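My hometown is getting a new sister city, and I spent an evening in October at the public meeting where they talked it over. Nemumstead has had one partner town for as long as I've lived here. The new one would be Undine, on the other side of the Atlantic, with a population close to ours and a port that does more business.

The person they want to send over as honorary envoy is Mimoza Grgić, who coached the girls' volleyball team to 2 state finals and later ran the recreation department. She has no diplomatic background and said so in her first sentence. The post is unpaid. The town covers a plane ticket and a hotel, and she would go once a year.

Most of the questions were about money. The first trip is budgeted at $695 for the flight plus $170 a night for the room. A man near the back wanted to know why Kowalczyk, the freight company, couldn't pay for it when they're the ones who ship through Undine. The mayor said they had been asked and were thinking it over.
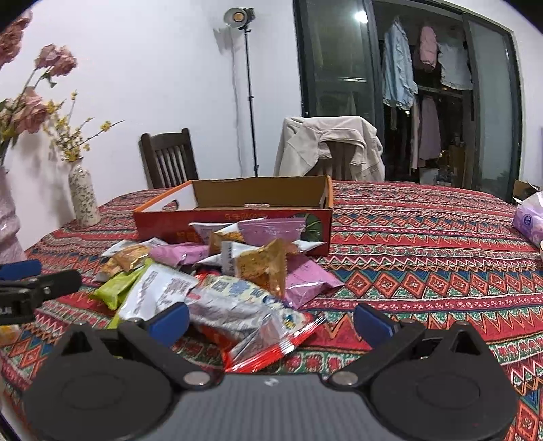 I asked about the student exchange. That was the part of the old partnership that mattered to me, because I went on it at sixteen and still write to the family I stayed with. The plan is to start with a summer program for high school juniors, if the school board agrees. Plalteck, which makes pump parts out by the highway, may offer a few internships to the kids coming this way.

The vote is next month. There were 60 people in the room and I heard two speak against it, both over the cost. I expect it will pass. Grgić said she has already started on the language and is finding the verbs hard.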